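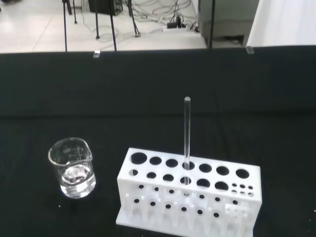

Sugar rainbows, take two

So I finally got my little kitchen-science corner going again, and I can't tell you how happy this makes me. One beaker, one rack, one test tube in it so far. The rest of the glass is still in its wrapping because I ran out of patience (and counter space) last night.

The project is the old sugar density column. You mix up several strengths of sugar water, color each one, and then layer them in a test tube with the heaviest at the bottom. My first try back at the beginning of December came out a uniform swampy brown. I poured way too fast and I was using a measuring cup, so I had that coming.

What I'm doing differently this time:

I bought a proper white plastic rack from Didel. It has three sizes of holes, big ones along the back, medium ones in front and a few little ones at the right end. I only own one size of tube, so most of those holes will probably stay empty forever, but I love it anyway! The tube stands up straight and I get both hands free.

I'm also weighing the sugar. The Plirkine kit booklet says "a spoonful," and my spoons are all over the place, so now it's 30 grams for the bottom layer and less for each one going up. Warm water helps a lot with that first batch — cold water just leaves a crust of sugar on the glass.

And the black background stays. Clear glass and clear liquid pretty much vanish on my pale counter, and against black I can read where the top of the liquid is without squinting. It does show every single speck and crumb, so keep a cloth handy.

For dripping I've got a pack of pipettes from Fallahi, up to 16 layers' worth if I'm very stingy, though I'd be thrilled with four. Touch the tip to the inside wall of the tube and let the liquid creep down. Go slow. Then go slower than that.

Next post will be the colors, I still can't decide whether to start with blue or red at the bottom.

Contact | Copyright 2024 Ledatari | Back to top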